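L'éponge de ménage

Dernière mise à jour : 2021-08-02

L'éponge de ménage est un petit bloc de matière poreuse et souple qui sert à laver la vaisselle, à essuyer les plans de travail et à absorber les liquides renversés. On la trouve à côté de presque tous les éviers, et pourtant son histoire est étonnamment riche ! Le mot désigne d'abord un animal marin, dont le squelette fibreux, une fois nettoyé, retient une grande quantité d'eau. Les Grecs et les Romains s'en servaient déjà pour la toilette et l'entretien de la maison.

Matières

L'éponge naturelle reste appréciée pour le bain et pour certains travaux de peinture, mais la cuisine lui préfère depuis longtemps des produits manufacturés. L'éponge végétale est fabriquée à partir de cellulose, tirée du bois le plus souvent. Elle durcit en séchant, puis retrouve toute sa souplesse au contact de l'eau - un petit spectacle dont on ne se lasse pas. L'éponge synthétique est généralement en mousse de polyuréthane : plus légère, elle reste souple une fois sèche, mais absorbe moins bien. Beaucoup de modèles portent sur une face une couche abrasive, souvent verte, destinée aux casseroles.
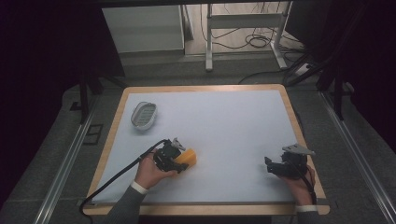 Reijo Aaltonen
Rédacteur, rubrique Objets de la maison

Forme et couleur

Le bloc rectangulaire s'est imposé partout, et l'on comprend vite pourquoi : il se découpe sans grande perte dans une plaque de mousse, s'empile bien et se saisit sans effort par les côtés. Le jaune est la teinte la plus familière, au point qu'un simple bloc jaune posé sur une table claire fait penser à une éponge avant même qu'on en ait reconnu la matière. Il existe aussi des éponges roses, bleues ou vertes, et bien des foyers attribuent une couleur à la vaisselle, une autre à la salle de bains.

Rangement

Une éponge qui sèche mal sent vite mauvais. Le support idéal laisse passer l'air par-dessous, d'où le succès des paniers ajourés, en fil métallique ou en plastique. Un petit panier ovale à rebord relevé convient très bien : l'eau s'égoutte par le treillis et l'éponge ne glisse pas dans l'évier. Le modèle Prunden, long de 16 centimètres, se pose à plat. D'autres s'accrochent au robinet ou tiennent par des ventouses - pratiques sur l'inox, capricieuses sur le grès.

Entretien

Après usage, on rince l'éponge à l'eau claire, on la presse fermement sans la tordre et on la pose sur la tranche. Le passage au lave-vaisselle la débarrasse des résidus gras, mais ne la rend pas neuve. Une éponge qui s'effrite ou qui garde une odeur après rinçage est à jeter. On peut encore lui offrir une seconde vie sur les jantes d'un vélo ou les pots de fleurs, et c'est un vrai plaisir de voir tout ce qu'elle sait encore faire !

Voir aussi : lavette, tampon à récurer, luffa, égouttoir

22 commentaires - 200 partages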